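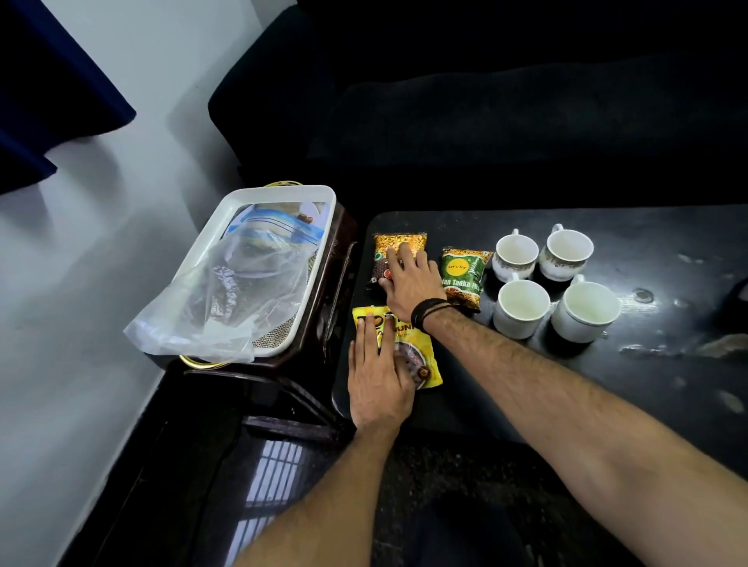 The Warnham Road Line

My brother drove the 186 for two years before he told our mother. She thought he was still at the survey office. He would leave the house in a collared shirt, change at the depot, and change back before he came home. I knew because I found the uniform in the boot of his car when I was looking for a jack.

He asked me not to say anything and I didn't. I was nineteen and it seemed a small enough thing to keep.

The 186 ran from the hospital out to Warnham and back, sixty minutes each way if the level crossing was kind. I started riding it on my days off from the cannery. I'd get on at the Plusum Street stop, sit in the single seat behind the luggage rack, and stay on until he finished. He never charged me. He never talked to me either, not while he was driving, but at the Warnham end there was a layover of twenty minutes and we would sit on the step of the bus with the door open and eat whatever our mother had packed for his lunch at the survey office.

There was a tea room across from the terminus, and in cold weather we went in there. It had four tables and a radio. The woman who ran it knew the bus times better than he did and would have the tea poured when we pulled up. The other drivers used it too. They played cards for chips and biscuits, and my brother usually lost.

"You should tell her," I said to him there one afternoon in June. It was raining and the windows had fogged.

"Tell her what?"

"That you like it."

He thought about this. He was a person who thought about things with his mouth slightly open, and he'd been teased for it at school.

"It isn't the liking," he said. "She tells people. She's told everyone at church I draw the maps."

"You never drew the maps."

"No. I held the pole."

That was true. He had held the pole for six years, standing in paddocks in an orange vest while somebody else looked at him through an instrument and wrote down a number. He said the first week on the bus was the first time anyone at work had said good morning to him before he said it to them.

Our father had worked for Okonkwo Freight until his back went, and our mother had a firm idea that driving was what did it. She wouldn't hear that it was the lifting. She had sold his truck within a month of him dying, to a man from Bavley who beat her down on the price, and after that there was to be no driving in the family. Nobody had agreed to this. It was just the way things were, like not putting shoes on the bed.

She found out in spring. I had always pictured a neighbour seeing him at the lights, or a letter coming from the depot. What happened was that her hip got worse, the clinic sent her to the hospital for a scan, and when she had finished she walked out to the stop and put her hand out for the first bus that came.

I wasn't there for that part. I've only got it from each of them, and the two versions don't match. He says she looked straight at him, said "One to Plusum Street, please," and counted out the coins. She says she said nothing at all and he was the one who asked her where she was going, as if she were a stranger. They agree that she paid the full fare and that he printed her a ticket.

They also agree that she didn't get off at Plusum Street.

She stayed on past our stop, past the cannery and the football ground, and over the crossing. People got on and off. A boy with a cello needed the ramp lowered for the case, and my brother got out of his seat and did it for him, and then waited for an old man who was still half a block away with his arm up. She told me about the old man several times over the years. She said the whole bus waited for him and no one complained, and when he got on he was too puffed to speak, so he patted the dashboard.

At Warnham everyone else got off. My brother turned off the engine and sat there. He says he could see her in the mirror with her handbag on her knees and the big envelope from the hospital standing up out of it.

"Is there somewhere to get a cup of tea?" she said.

He took her across the road. The woman had poured for one, and she poured another. I don't know everything they talked about. I know my mother asked how the seat was, and whether he had a cushion, and that he said the seat went up and down on air. She wanted to know what he'd been doing with all those lunches. He said he ate them at that table, or on the step with me.

So then I was in trouble as well.

When I got home from my shift that night she was at the sink with her back to me. The uniform shirt was on the ironing board, and it had been ironed. She told me there was rice on the stove. She told me I was a liar, and that the collar on that shirt was a disgrace, and had he been going about in front of people like that the whole time?

I said he had.

She still went to church and she still let them think he drew the maps, for a while. But she bought him a cushion – a green corduroy one, far too thick – and he used it until the depot changed over the buses. He keeps it on the back seat of his car now. It slides about when he corners, and he reaches back at the lights and straightens it.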